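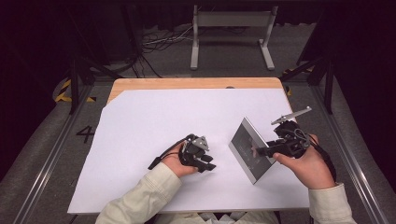

Papier drunter sei doch Verschwendung, kam gleich von nebenan aus der Werkstatt, ein altes Handtuch tue es genauso, und wer Rahmen ordentlich anfasse, brauche gar keins von beiden. Zur Kenntnis genommen. Ich bleibe beim Papier! Auf dem Handtuch bleibt jeder Krümel hängen und wandert dann unter die nächste Kante, auf dem weißen Bogen sehe ich ihn sofort und kippe ihn in den Eimer.

Freitag, Rahmentisch

Der große Bogen deckt fast die ganze Platte ab, nur hinten bleibt ein Streifen Holz frei. Reicht völlig. Liegt leicht schief, stört nicht.

Heute die silbernen Rahmen für Hindville angefangen, 8 Stück, alle sollen am Ende gleich aussehen. Was für schöne Dinger! Der breite hellgraue Rand macht richtig was her, und mit der dunkleren Fläche in der Mitte wirkt das Ganze schon ohne Bild fertig. Hatte ich auf dem Lieferschein aus Zutcombe (Pos. 2890) ganz anders erwartet, viel dünner.

Ablauf bisher: aufstellen, schräg gegen das Licht halten, Rand auf Kratzer absuchen, umdrehen, Rückseite prüfen, ablegen. Schräg sieht man viel mehr als flach liegend, das hätte ich schon bei der Chege-Serie so machen sollen. Vorsicht mit der unteren Ecke: wenn der Rahmen darauf steht, drückt sie sich ins Papier. Bogen also nach jedem zweiten Rahmen ein Stück weiterziehen.

Kleine Kratzer: erst trockenes Tuch, dann 320er, aber NUR auf der Rückseite. Vorne nichts schleifen, auch nicht »nur ganz kurz«. Fingerabdrücke auf dem Metall gehen mit dem Mikrofasertuch weg, immer längs zum Rand wischen. Quer gibt Schlieren, habe ich für euch ausprobiert.

Noch offen:
Aufhänger aus Trarnville fehlen, nachfragen
Papierrolle wird knapp, neue bestellen
10er-Schrauben oder doch kürzere? Am ersten Rahmen testen, bevor alle gebohrt werden
Zwischenlagen zum Stapeln zuschneiden (Reste vom alten Bogen nehmen, dann ist auch nebenan Ruhe)

Montag geht es mit den Rückwänden weiter, ich freue mich drauf. Bitte den Bogen liegen lassen!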